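Civis Hall users' meeting – notes
August, 7.30pm. 15 present, apologies as per list on the door.

1. Last minutes
Agreed. One correction, hall hire for the Demberg choir is per session not per month.

2. Heating
Boiler quote in from Katiyar. Higher than hoped. Second quote still awaited, chase. Meantime timer stays as it is and please don't touch the dial in the corridor.

3. Parking
Complaints again from Ilico side of the road. Sign to go up by the gate. Evening groups to use the back row first. Long discussion, no vote.

4. Summer lunch
Went well, 47 tickets sold, takings £138 after costs. Burgers popular, veg option ran out early. Same menu next year but more salad – red cabbage and lettuce both to stay. Buns from the usual place, sesame ones prefered.

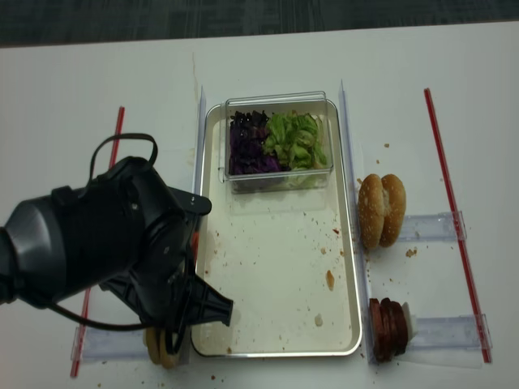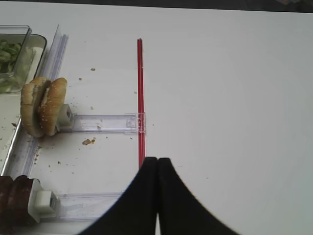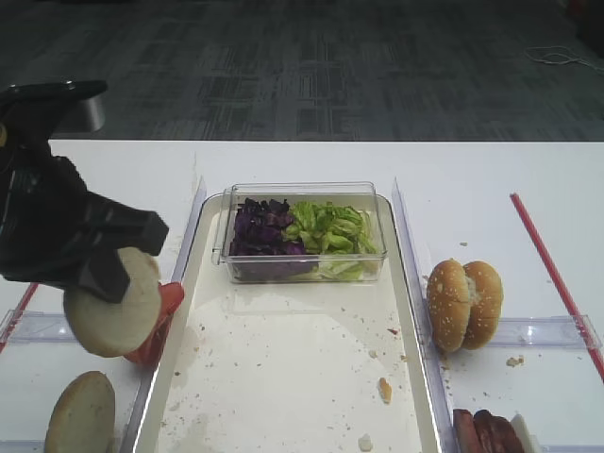 Cabbage and lettuce in the first, sesame bun in the second.

Trestle tables need wiping down before they go back in the store, not after. Two came back sticky. Date for next year left open till we know about the school fete.

5. Kitchen
Urn leaking at the tap. New washer first, replace if no better. Fridge to be emptied by each group on leaving, anything left gets binned. Tea towels – bring your own till further notice.

6. Floor
Main hall floor to be resealed, hall shut 31 hours min. while it dries. Dance group asked for a half term slot, agreed in principal. No chairs dragged afterwards please, lift them.

7. Keys
Three sets unaccounted for. Everyone to check at home. If not found by next meeting, change the back door lock and share cost between groups.

8. AOB
Noticeboard glass cracked, tape for now. Piano tuning put off again. Query about dogs in the small room – no, except assistance dogs.

Closed 9.10pm. Next meeting same time, small room, bring diaries.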